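## About Clemel Flooring School

Clemel trains floor layers. We teach subfloor preparation, moisture testing, plank and strip installation, sanding, and finishing. Courses run in a single-story building in Miltusari, next to the Gagnon lumber yard, and cover both new construction and repair work.

The school opened with one course and 13 students. We now offer 17 courses at two levels. Level 1 is for people with no trade background and covers tools, layout, fasteners, and straight runs. Level 2 covers diagonal and herringbone layouts, stairs, borders, and transitions between materials of different thickness. Students entering Level 2 must pass a practical test: a room with one out-of-square corner, laid to a maximum gap of 2 mm at the wall line.

Layout is taught before cutting. Students work out the centerline, the starting row, and the width of the last row on paper, then check the result against a computer model. 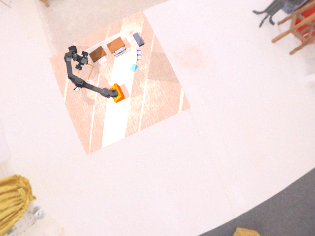
*Rendered wood floor panel with diagonal plank lines.*

Moisture is the second main subject. Wood is stored in the room where it will be laid, and readings are taken from both the boards and the subfloor. Each reading is logged with the meter setting, the location, and the air temperature. Installation starts when the difference between boards and subfloor is within the limit given by the flooring supplier.

The practice hall has 127 square meters of subfloor, part concrete and part plywood. Sections are stripped and relaid after each course. Sanding is done in a separate room with its own dust extraction.

Tresance, our evening program, is open to working installers who need a single subject. Classes meet on Monday at 6:30 p.m. No classes are held in August.

Course outlines, tool lists, and entry requirements are available from the front office.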